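September, still too warm for sleeves.

Delali called at lunch to say the 1972 reunion match is on, and would I keep goal. My knees were not consulted. I said yes before she finished asking, which is how I also came to own a canoe.
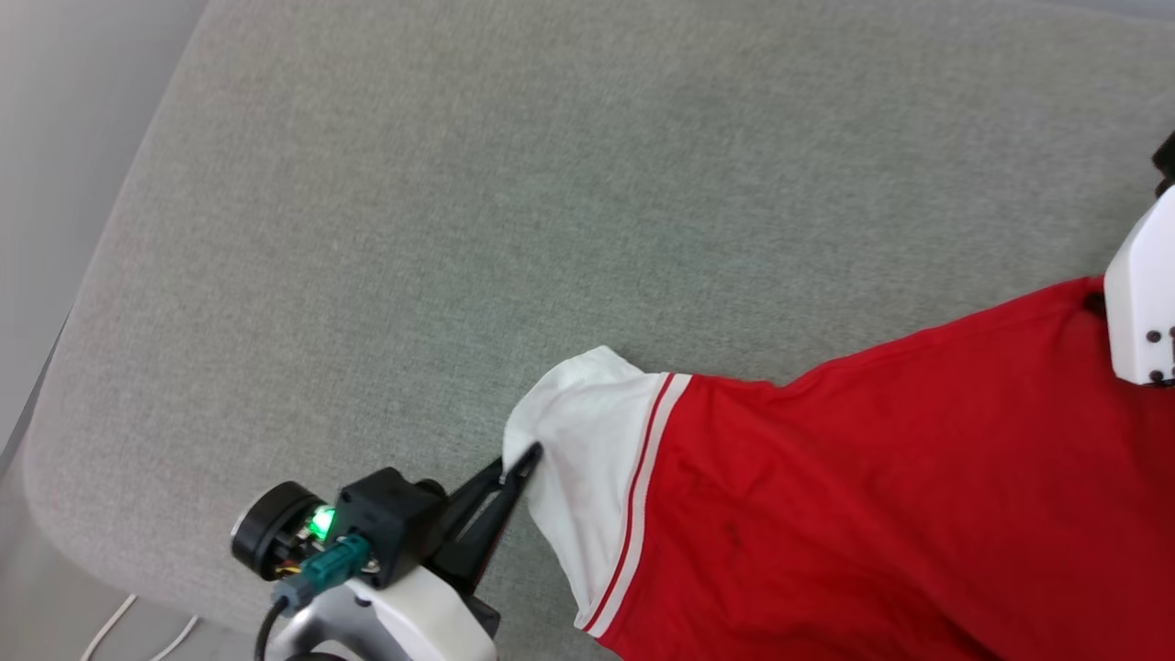

The red one, white cuffs, on what looks like the couch.

Spent the evening hunting for shin guards. Found 293 dollars' worth of unused yoga gear and a letter from Hala I never answered. Answered it. Went to bed sore already.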